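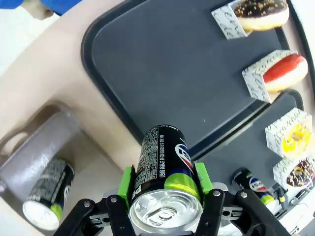 Re: [xaba-socials] Snacks for the April do – last call for opinions

Evening all,

Sorry for the slow answer, I had the wrong inbox open half the week. Replying underneath the bits that matter to me and leaving the rest to people who know about sound systems.

> Last time we had one long table with everything on it and a queue
> out of the door. Can whoever is on food please say what they want
> to do differently? Also, are we doing doughnuts again or going
> back to the sandwich platters from Sestari?

Doughnuts, please! I'm very firmly on Team Doughnut. The sandwiches were lovely for the first half hour and then they curled, and we took most of two platters home. Doughnuts sit quite happily on a tray all evening and you don't need a plate, provided each one is in its own paper wrapper. I can't stress the wrapper enough. Before we had them I was wiping glaze off door handles until gone eleven at night.

For flavours I'd do a proper mix: chocolate with chopped nuts, something with a bright red glaze, a yellow one, and chocolate with the coloured sprinkles, which the children (and my husband) go for first. The nutty ones need a tray to themselves with a card on it, well away from the rest. I know they look nicer all lined up together, but we've got two families coming with allergies and I'd like it done properly on the night.

Trays: the big dark grey ones with the raised rim are the ones to use. They're in the tall cupboard at Tristovine, bottom shelf, behind the tea urn. The rim stops cans rolling off when somebody lays one down instead of standing it up, and somebody always does. Please don't bring the shiny silver ones, they slide about like anything on that worktop.

> Drinks: I can get cans through Pestelico at the usual rate but they
> need to know by the end of the month. How many, and what?

We had 200 last time and ran out of cola well before the end, while there was a whole case of the fizzy water nobody wanted. Could we keep it at 200 but make more of them cola? Pepsi is fine by me, the black cans with the lime-green band if they've got them, as those were the ones my lot asked for. I'd put a few on each tray next to the doughnuts and keep the rest in the cool boxes under the table, topping up as we go. Last year we put the lot out at once and by nine o'clock it was like drinking bath water.

> Any thoughts on layout?

Yes, loads, sorry. Two shorter runs instead of one long one, so people can come at it from both sides. Food on the left as you come in, drinks on the right, and a few cans mixed in with the food for anybody who only wants to make one trip. Napkins at BOTH ends. Bin bags open and ready from the start, one for cans and one for everything else – it took 8 of us to sort through the rubbish afterwards and I don't think any of us enjoyed it.

> Money: we spent 1,165 on the whole thing last year, hall included.
> I'd like to stay under that if we can.

Should be doable. We saved a fair bit by dropping the platters, and the doughnut place knocks something off if you order by the dozen and collect them yourself. I can collect, I've got the estate car back now. They want picking up after three, so I'd be at the hall by four and could do with another pair of hands to carry the boxes in. The back door is easiest but it does need holding open.

One more thing. Does anyone still have the roll of paper tablecloth? I had it in the garage, then I lent it out for the plant sale, and I haven't seen it since. If it's in your loft, please bring it along or leave it on my step.

I'll ring the doughnut people once I've heard back from a few of you, so shout if you hate the yellow ones.

Bye for now x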